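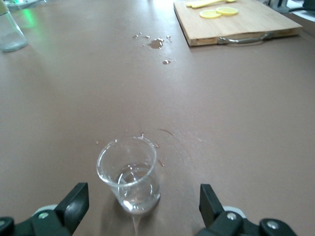

Trying out grippers on kitchen glassware

Kitchen jobs are a good way to compare grippers at home or in a small workshop. The objects are cheap, everybody has them, and they fail in different ways. A drinking glass is slippery, a lemon slice is floppy, a bottle changes weight as it empties. The tips below come from bench time with two parallel grippers, the Odari and the Brotance, on the same arm and with the same wrist camera.

Setting up the table

Pick a plain tabletop in a dull color. Patterned cloths and shiny counters confuse the camera more than they confuse you. If there is a window or a lamp behind the table, you will get a white patch of glare at the far side, and a clear bottle standing in it more or less vanishes. Turn the table or move the lamp before you touch any camera settings.

Leave the small clutter where it is. A cutting board with lemon on it, a bottle to one side and a few splashes of water are what a real kitchen counter has on it by lunchtime. A gripper that only does well on a bare table hasn't told you much.

Mark the starting spot of each object with a dot of masking tape on the underside of the table edge, lined up by eye. Tape on the top shows up in the camera and the controller may start using it as a landmark.

Clear glasses

Start with a small tumbler that is wider at the mouth than at the base. Tapered sides are harder than straight ones. Flat fingertips meet the glass at one height only, and if they close too high the glass rides down and out of the grip.

Put a little water in the bottom. It gives the camera something to see, and it shows you how steady the arm is when it stops. Keep it shallow. A full glass makes a mess and teaches you nothing extra in the first round.

Check where the glass stands between the open fingers before you close them. If it is nearer one fingertip than the other, the near finger touches first and pushes. On a dry table the glass slides over and centers itself. On a wet table it may skate. On a sticky one it tips. Adhiambo Sang runs every grip once from dead center and once from well to the left, and the second number is the one she writes on the chart.

Closing force should go up in small steps. Begin at the lowest setting that holds an empty glass and add one step for water. Use cheap tumblers and wear eye protection.

Spills

Droplets look a lot like small clear objects from a wrist camera. Each has a bright edge and a highlight. If your controller keeps stopping short of the glass, wipe the table and try again. If that cures it, the fault is in the vision and not in the gripper, so don't mark the gripper down for it.

Dry the fingertips between runs. We use a lint-free cloth hung on the table leg. Paper towel leaves fibers on rubber pads.

Lemon slices and cutting boards

Don't try to pick a thin slice off a board with wide, blunt fingertips. Slide it to the edge first, or swap in thinner tips. The Odari takes Masanja tips with two screws and the swap is quick. The Brotance needs the whole finger taken off, and you have to zero it again afterward.

A board with a metal handle on the side is easier to move than a plain one. Go for the middle of the bar, and approach level with the table. The shine on the bar shifts as the arm comes in, so teach that approach by hand if your controller allows it.

Lemon juice is acid. Wipe linkages and screw heads at the end of the day and put a drop of food-safe oil on the joints once a week.

Screws

Check the fingertip screws before each session. Ynyr Craddock puts a line of paint marker across the head and onto the linkage, and a broken line means it has turned. Ours had loosened by grip 94 on the Brotance. The Odari went to 1255 before one moved.

Keeping the chart

One row per grip: object, start spot, force step, wet or dry table, result. Write "slipped," "tipped" or "held" and leave longer remarks for the back of the sheet. Change one thing at a time. We changed the tips and the Kandus controller's speed on the same afternoon in March and had to throw out the whole sheet.

Spare glasses go in a box under the bench, wrapped, with the chipped ones taken out.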